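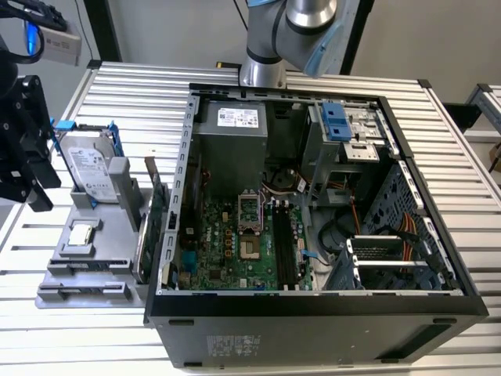 What does the Trevside mod add to the base game?

A set of clay and stone machines for storing and moving water, together with the items needed to build and repair them.

Trevside is a content mod for a block-building survival game. It is placed between the early stone tools and the first powered machines, and is often included in mod packs that slow down the opening hours. The mod needs the Asex library, which handles its fluid code. Without the library the game stops at the loading screen and writes an error to the log.

Blocks

Cistern: Holds 300 units of water. It fills during rain if the block above it is open to the sky. Breaking a full cistern destroys the contents.

Clay pipe: Carries water downhill or on the level. A pipe run longer than 60 blocks delivers nothing at the far end unless a cistern is placed along it.

Hand pump: Lifts water by 2 blocks for each use. The handle wears out after 400 uses and can be replaced without removing the pump.

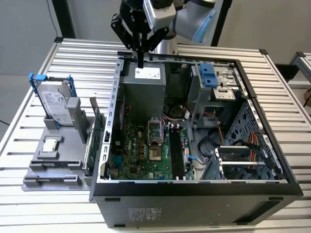 Configuration

All values above are stored in a plain text file in the config folder and are read once, when the world loads. Changes made while a world is open have no effect until it is reloaded. On a server, the server's copy of the file overrides that of each player.

Known problems

Pipes that cross a chunk border may lose their contents when only one of the two chunks is loaded. Hand pumps ignore land claim protection in older versions. Bug reports are collected on the project's Flarum board, where a list of tested mod packs is also kept.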